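Gunville Course in Workplace Organization
Unit 2: Sorting Small Items at a Shared Table
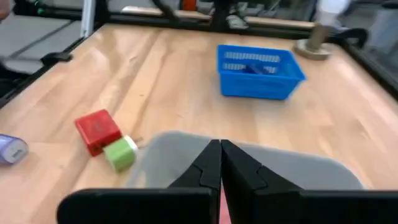
Handout 2, page 10

Prepared by Amparo Requena. Read before the Thursday session.

2.1 Terms

Work surface: the tabletop inside its surrounding frame. The frame is not storage. Clamps stay on the side rail.

Open container: a bin or basket without a lid. The table in the figure carries two, a translucent gray bin and a blue basket with slotted sides.

Stray item: anything on the work surface that is outside a container and is not a fixture. The red cube and the pale green item next to it are strays under this definition, as is the lavender cylinder with the white cap near the left edge.

Fixture: an object that keeps its position between sessions. For this unit, treat the post on the round base as a fixture.

2.2 Choice of container

Slotted sides show that a basket is occupied but seldom what it holds. The dark blue item in the blue basket can be made out only faintly. Use slotted baskets for larger goods of one kind. Small parts go in a solid-walled bin; anything narrower than the slot will work its way out when the basket is carried.

2.3 Order of clearing

Clear from the edges inward. Cylinders lying on their sides come first, then items touching a container, then the rest. Stand a capped cylinder upright only if the base is flat. Two items in contact are picked up separately and classed separately, even when they are close in size.

Segura's variant (see the Carrasco notes, section 10) starts at the container and works outward. It is faster on a small table and is accepted in the practical.

2.4 Recording

Enter each stray on form 877 with color, shape and destination. Leave the function column blank if the use of an item is uncertain. Time limit for the practical: 120 seconds per table.

Forms go to Unai Sotomayor before the break.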